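Zornimham Household Board > Cleaning and Laundry
Topic: Getting creases out of a cotton tablecloth without ironing

donari_51
Posts: 131
I bought a checked tablecloth with stars on it for the kitchen and it came folded into a tight square. The fold lines will not go away. I washed it once in January on warm and hung it over a door, and it dried with the same lines plus a new one from the door. I don't own an ironing board and I don't want one. Is there any other way to do this?

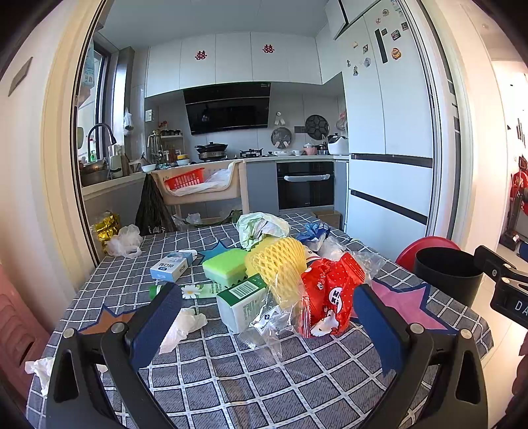
The label says cotton with some polyester, medium heat. The table seats four, and the cloth hangs down far enough on the long sides that it touches people's knees.

pantryshelf
Spray bottle. Put the cloth on the table, mist it with plain water until it is damp all over, pull the corners down and smooth it with your hands from the middle out. Leave it overnight. I do all of mine like this.

Ellis
That works on thin cloths. On a thick one the deep folds stay. And if the table is real wood with an old finish you can get white marks from leaving damp fabric on it overnight. I ruined the top of a side table that way. Use the dryer. Low heat, damp towel in with it, 5 minutes, take it out the second it stops and lay it on the table while it's warm.

pantryshelf
I put a plastic sheet under mine. Never had a mark in years.

donari_51
I have a dryer, but it's a small one and anything large comes out twisted like a rope. I'll try the spray first.

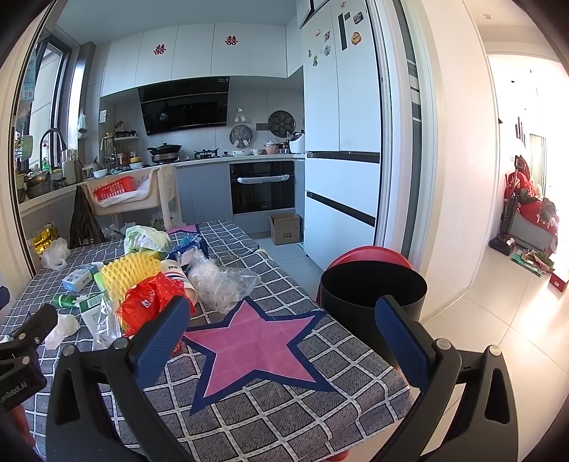
Another question while I'm here. Do you wash a tablecloth every week? My mother did. I mostly wipe the spots with a sponge and dish soap and wash it when it starts to look dull.

oldbrick
Every week is too much for a printed one. The colors go. Mine were washed weekly at first and the dark outlines turned gray in one summer. Now it's cold water, inside out if it has a hem you can turn, and no more than once a month unless somebody spills gravy.

Ellis
Disagree on cold. Cold doesn't lift cooking grease, it just spreads it around, and then you set it when you dry it. Warm with a normal amount of detergent. If the print fades on warm it was a bad print.

oldbrick
Or pretreat the grease and then wash cold. Same result and the color stays.

Siliņa
I'm with oldbrick on the pretreating. Dish soap, rub it in, leave it 3 hours, rinse before it goes in the machine.
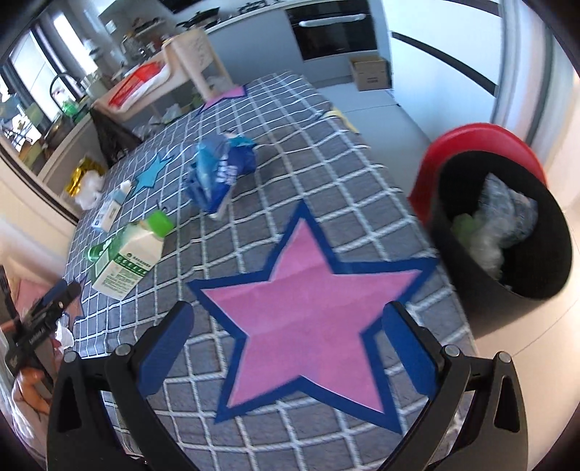 To the original question, the creases come from storage more than from washing. Stop folding it. Get a cardboard tube from a fabric store, roll the cloth around it, and stand it in a closet. I have two on one tube with a sheet between them.

donari_51
Update. Sprayed it last night at 9 pm with a trash bag underneath. The small creases are gone. The long one down the middle is still there but fainter. I'm going to do it again tonight and ask at the fabric store for a tube. Also I moved the heavy fruit bowl onto the middle line, we'll see if that helps. 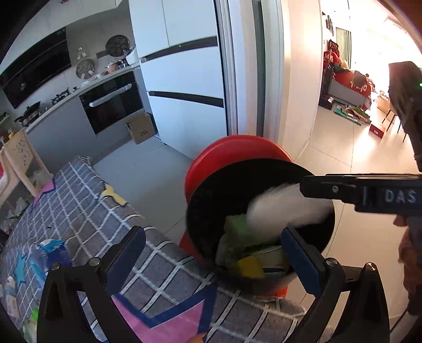

pantryshelf says to skip the fruit bowl, because a round base presses a ring into damp cotton and then you have a ring and a line. Use big flat books with a dry dish towel under them.

Ellis
Or the dryer.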